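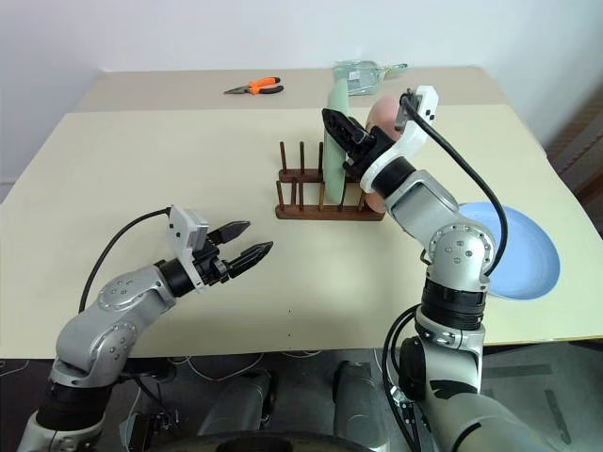
Right gripper closed on the green plate, with the pink plate behind it in the rack and the blue one on the table.

Progress report to the Clomov fund, second period
Prepared by Malachy Mulcahy, Mudonthorpe workshop
8 October 2024

Dear all,

Thank you again for your patience over the summer, and for the kind note that came after the last report, which I read out to everybody over tea. I promised then that this one would be mostly about software, and it is, so please bear with me if I wander into the weeds now and again (I do try not to, but I'm fond of the weeds).

The biggest change is in the planner. When we wrote to you in February, each arm worked out its own path and then politely waited for the other to finish, and you could have boiled a kettle in the gaps. We now plan both arms together, as one problem, with a shared clock. The old code would sometimes find a perfectly good path for the left arm and then leave the right one with nowhere to go. The new one looks at both before it commits to either, and when it can't find an answer it says so plainly in the log, with the name of the joint that got in the way. That last bit was a small job and I can't tell you how much grief it has saved us!

Perception has been the slower half. Plates stood on edge in a rack are awkward things to find, because from the head camera there is so little of them to see, and a rim can look very like a peg if the light is coming from the wrong side. We have stopped asking the model for a full outline. It now gives us the rim and a lean angle, and the grasp code works from those two alone. It's a humbler approach and I was sorry to let go of the old one, having written most of it, but the grasps are steadier. 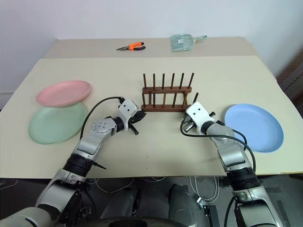
The reset routine is the piece I'm most pleased with, dull as it sounds. Every trial has to begin from a known layout, with the rack empty and the plates out on the board, and both arms at their start poses. The software checks that layout against a stored one before it will let a run begin. It also saves the check with the run, so when something odd turns up in the results we can look back at how the table was set.

Control has had less attention. We moved the force limits for the fingers out of the code and into a settings file, which Ó Riain had been asking us to do for a good while, and quite rightly. There are still two faults open on that side. One is a slight shudder when an arm slows down close to the rack, which we think comes from the way we smooth the last part of the path. The other is a delay between the gripper reporting that it has closed and the planner hearing about it.

On spending, we are inside the budget for the period, and the sum set aside for the Prundport visit hasn't been touched. We'd like to carry it forward if you are happy with that.

For the next period we mean to clear those two faults first, then run the joint planner on seven fresh layouts that it hasn't been tuned on, and write up whatever we find, good or bad. The replay tool should be tidy enough by then to send you a copy, and I'd be very glad to hear what you make of it.

With warm thanks from all of us,
Malachy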